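To: parts-handling list
Date: 15 December 2018
Subject: Re: Sorting small electromechanical parts in open bins

The earlier message asked:

> We are moving our small parts out of drawer cabinets and into open bins
> on the bench. Two questions for anyone who has already done it. First,
> do you keep parts with leads in the same size of bin as bare boards, or
> do the leads need something deeper? Second, is there any point in a
> tray between the bins, or does it just take up table? We have a kit
> run of 200 planned for January and I would like to settle the layout
> before then. Our boards are about the size of a jar lid and are
> unpopulated on the back. The valves have short leads with a connector
> on the end.

Replying to both, in order, with notes from the bench at Greslow. We kit for the Mahuika dosing unit, so our mix of parts is close to yours.

On bin size: we use one size for everything. Depth has not been the limiting factor. What matters is floor area per part, and whether the floor is flat all the way to the wall. Bins with a ribbed or dished floor let round boards ride up on each other, and then the edge of one board scrapes across the components of the next. We had 11 boards set aside for that at Grulville before the bins were changed, most of them with a chipped part near the rim.
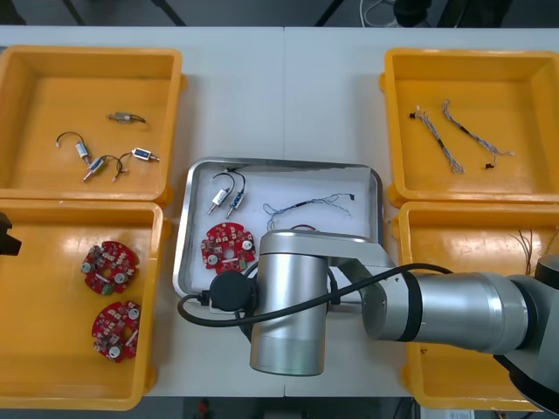
Leads are the real difficulty with the valves. A short lead springs back into whatever shape it had in the bag, and if it forms a loop, the next valve will find it. Pulling one out then brings two, and the strain goes to the point where the wire enters the coil. Four small solenoids to a bin is a comfortable load, with space between the bodies and the plungers allowed to point in any direction. We tried keeping all plungers facing the same way and dropped it. It added handling time and did nothing for the tangling. The boards go in a separate bin, two at a time, component side up.

Our working rules at present are as follows.

Valves: one layer only, bodies not touching. If a connector has worked its way under another body, lift the body first and then the lead. Do not pull by the connector.

Boards: one layer only. Hold by the rim. A board that has been face down is inspected under the magnifier before it goes back into stock.

Bins: wiped out at the end of a run with a damp lint-free cloth and left to air dry. No solvent on the plastic.

Labels: on the outside of the bin, at the short end. We do not rely on molded marks in the plastic, as these are the same color as the bin and hard to make out under overhead light.

On the tray: yes, I would keep it. Ours is shallow stainless steel with a white-lined floor, and it stands in the middle with the bins to either side. The lining gives enough contrast to pick out a dropped screw or a clipping of wire. Without a tray, parts in transit get put down on the table, and a white table hides small white parts very well. The space it takes is about equal to one bin, which has been worth it to us. If your table is made of two sections, as many are, the tray also covers part of the seam, and small hardware tends to end up in seams.

On checking the bins themselves: scratches on the floor are cosmetic. Dirt is not, at least for boards. Specks collect first in the corner where the wall meets the floor and along any ledge in the rim, so wipe there before the flat area. Glossy plastic makes the check awkward, because glare from the lights will hide part of the floor. Tilt the bin and look a second time from the other end.
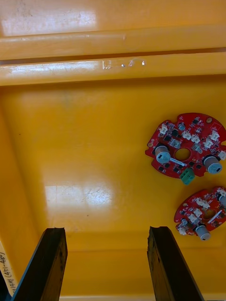
Board bin with two boards on the floor. Note the glare and the fine scratches at lower left.

The bins we have now came through Jutirport under stock number 534. I have no view on whether they are better than any others of the same shape. The color is useful in one respect – red boards and bare metal both stand out against it, and so do most wires. We have not tried them with amber or yellow parts and I would expect trouble there.

For a run of 200 I would load the bins in small lots and refill often. We refilled 17 times on our last run and the time lost was less than we used to spend separating leads. If you try a deeper bin for the valves, please post the result to the list, including the lead length. Ours are short, and I do not know how far the single-layer rule holds once the leads get longer than the body.

Bench lead, Greslow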